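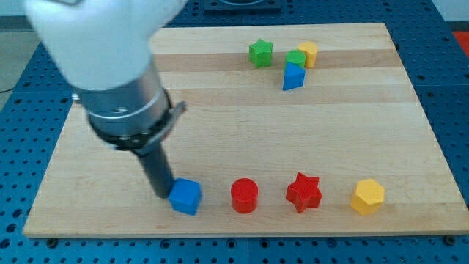 I'm trying to figure out how to finish a kitchen tabletop so that it stays pale, and I've now read so much conflicting advice that I'm more confused than when I started. The top came out of my aunt's house in Tukier when we cleared it last March, and after scraping and sanding off decades of some orangey coating I found really lovely light wood underneath. I'm told it's maple, and I have no reason to doubt it. The color I'm in love with is the one you can see on that big board with the blue cube on it — pale and a little creamy, light enough that a bright color really stands out against it. Our kitchen chairs are painted blue, too, so I can picture the whole thing very clearly. What I can't picture is how to get there without it going yellow on me, and my test patches so far have not been encouraging.

Some background, and I apologize in advance for the length. The top is solid boards glued up edge to edge. I've sanded it to 120 grit so far and stopped, as I wanted to know what I was doing before going any further. It will be our only table. We eat three meals a day on it, my daughter does her watercolors there, and my husband cannot be trained to use a coaster (I've had plenty of years to try). So it does need real protection, and I can't just leave it bare, although bare is how I like it best.

On the underside I've tried three things. First was the oil I already had in the garage, which looked beautiful for a minute and then was the color of honey. Second was a can of oil-based polyurethane, same story but shinier. Third was a little jar of water-based finish from Trivetti that the hardware store sold me, and that one stayed light, but it came out a bit gray and lifeless, and it felt fuzzy, like a peach. I was so disappointed! I'd really hoped that would be the one.

So, am I doing something wrong with the water-based kind? Is there a way to get the look of bare wood and still wipe spaghetti sauce off of it? And will it darken anyway, whatever I do? One end of the table sits right by a south window. I've got a budget of $157 left over from what we set aside for the kitchen, which is an odd number, I know, but that's what was in the envelope. Thank you so much for any help. I've been reading this site for ages and have always found people here very kind.

Posted by hollyhock_lane

3 answers

slowdryinggoods

Hello, and welcome to one of the oldest frustrations in woodworking! You're closer than you think. I've been refinishing tables for neighbors and relatives for a long time now, and pale wood is what I get asked about the most, so let me take your worries one at a time.

First, the oil. Pretty much every oil finish will warm up the color of light wood, and most keep on getting warmer for years. Oil-based polyurethane does the same. It's the nature of the stuff, so you can stop blaming your brushwork. If pale is what you want, set both cans back on the shelf and save them for something darker. They're lovely on walnut.

Second, the fuzz. Water makes the little fibers at the surface swell and stand up, and a water-based finish has plenty of water in it. What you felt was raised grain, locked in place by the first coat. The cure is to raise it on purpose before you start:

Sand the whole top to 150, and then again to 180. Vacuum it well.

Wipe it all over with a clean cloth wrung out in plain water. You want it evenly damp, with no puddles. Let it dry overnight. It will feel awful in the morning, and that's fine.

Sand very lightly by hand with 220, going with the grain, only until the roughness is gone. If you bear down you'll cut into fresh wood and have to start over (ask me how I know).

Then put on your first thin coat. Give it the full drying time on the can, knock it back gently with a fine pad, wipe off the dust, and carry on. For a table that sees three meals a day and watercolors, I'd put on at least four coats, and I'd go to five on the end where your husband sits.

Third, the gray look. Water-based finishes don't bring out the grain the way oil does, so the wood can look a bit flat next to what you had in mind. Some of that is the sheen. A dead matte finish over pale wood can look chalky to my eye, and I've had much happier results with satin. Did your jar get a really good stir? The flatting powder settles at the bottom, and if you paint from the top of an unstirred jar you get one thing and by the end of it you get quite another. Stir, don't shake — shaking puts bubbles in it — and scrape the bottom with the stick as you go.

About the window. Maple does mellow with light, even under a water-based finish. You can slow it down with a thin curtain, and it helps to turn the table end for end every few months so that both ends age together. Please don't leave a placemat or a fruit bowl sitting in one spot all through the first summer. My sister-in-law did, and she has a perfect pale oval in the middle of her table to this day.

And do go back and test again, on the underside, with the whole routine from damp cloth to final coat. I know it's tedious. I keep a strip of masking tape next to each patch with the steps written on it, and I leave the patches a good week before I make up my mind. Then I look at them in the morning and again under the kitchen light at supper time, as the same patch can look like two different woods.

Your budget should stretch to this comfortably, with enough left for a decent synthetic brush. Buy the good brush! Wash it out well and it will see you through many more tables.

porchlightpam_ish

we used hardwax oil on ours, the kind with a little white pigment in it. Schwerdtfeger makes one, it's the 2508, they call it raw or natural or something along those lines. Goes on with a pad, you buff it off, and the white cancels out the yellow. Ours is nine months in and still nice and light. Red wine did leave a mark but I rubbed it with a gray pad and put a dab more on and you can't find it now unless I show you.

It isn't cheap, and the small tin went a lot further than I expected, so don't let them sell you the big one. Also spread the rags out flat outside to dry before you toss them, they can heat up and catch fire if they're wadded in a pile. My neighbor's garage found that out the hard way.

millpond_and_mop

I'd like to add a few things to the good long answer up top, which I agree with nearly all the way through, and put in a word for the one in the middle as well.

I've had both kinds of finish in my own house. Our dining table has a water-based one and the desk upstairs has a hardwax oil with white in it, a different brand from the one mentioned. For looks, I prefer the desk. It has that bare feel under your hand that I suspect you're after, where the table feels like a table with something on it, however nicely done. For living with, though, give me the dining table any day of the week. I wipe it and walk off. The desk wants a fresh thin coat now and then, and it shows a water ring if I leave a glass there through a phone call, and I do take long phone calls. With the husband you describe, I'd think hard about that.

One thing where I part ways a little is the sanding. If you do go with the hardwax oil, stop where that tin tells you to stop. Many of them want a coarser surface than you'd expect, and polishing the wood up to 200 grit or finer leaves the oil with less to hold on to. With the white ones you can also get a patchy look if your sanding was uneven, with the pigment sitting in any scratches that run across the grain. I had a set of those come up like chalk marks on the desk and had to go back and do that whole section again. A pencil helps — scribble lightly over the whole top before each round of sanding, and keep going till the scribble is gone everywhere.

The other thing is that old coating. You say it was orangey and had been on for decades. Be sure it's truly gone, down in the seams between the boards especially. When I dampened my own table to raise the grain, several spots stayed lighter than the rest, and that was old finish still sitting there. It's a good time to find out. Circle them in pencil, let the wood dry and go after them with a scraper. And if there's any chance that any of the layers was paint, please get a lead test kit before you make more dust. I'm sure you wore a mask for the first round, but I'd be a poor sort of neighbor if I didn't mention it.

For the watercolors, I'd lay down a cheap oilcloth no matter what you pick. Some of the reds and blues will stain just about anything if they get to sit. Trultis sells it by the yard, if there's one of their stores near you, and it wipes clean nicely. Take it up when she's done for the day so you don't end up with the pale rectangle to go with somebody's pale oval.

Last of all, give it time before you use it. Dry and cured are two different things, and a water-based finish that feels dry after supper can still take weeks to get properly hard. We ate off trays on our laps for a while and the kids thought it was a grand adventure. No hot dishes straight on the wood during that stretch, and no tablecloth either, as the weave can print itself right into the surface. Do come back and tell us which way you went, I'd love to hear how it looks with the blue chairs.

Comment from hollyhock_lane

Oh, thank you all so much! I did the damp cloth trick on the underside last night and you were right, it felt like a cat's tongue this morning. I sanded it back, and I found two light spots along a seam as well, so there's more scraping ahead of me. I'm going to put a satin patch and a white oil patch side by side and let them sit for a week. The jar did not get a good stir. I'm embarrassed to say it didn't get any stir at all.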